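4.2 The Practice Table

Every pair in the Rekden course starts on the simulated table, and we are very glad they do. In the first year of the class, students went straight to the Bolgate lab's two-armed robot and spent most of a session waiting for a turn. Now they can try a bad idea at ten at night, reset, and try a worse one. The number of attempts per pair went up right away, and the questions in class got much better!

The practice task was written by Zorica Trajkovski and two former students. It uses both arms and a handful of simple objects, each with its own color so that students can talk about them easily over chat. Pairs drive the arms by hand for the first week. After that they write short scripts for the same moves, and in October they train a small policy on runs they recorded themselves. We ask for 30 good runs per pair, though several pairs turned in over 200 because they wanted to see what more data would do. We loved reading those reports.

Grading at this stage is light. A pair passes if its policy finishes the task in 8 out of 10 tries from start positions the students have not seen. They also write a page on the failures, and this page is where most of the learning shows up — one pair wrote theirs as a diary kept by the left arm, and it was both funny and correct.

Figure 3 shows the workspace with both arms in play, the left one at the blue tray with the red object and the right one reaching up to the white pad.

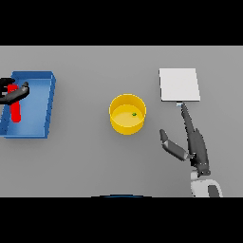 Figure 3. The simulated table. The yellow bin holds the small green object.

Do students who learn in simulation struggle when they move to the real arms? Most of them do for the first session, mainly with grip force and timing, and by the second they are working at the pace they had before.

We had expected the move to take longer. What seems to help is that the Vollach control software is the same in both places, down to the key bindings, so the only new thing is the hardware. Pairs that kept careful notes on their failures also knew what to watch for, and they slowed down on the moves that had given them trouble. Section 4.3 covers that session in detail, including the changes we made to the Kokkinos handout after the first group had used it.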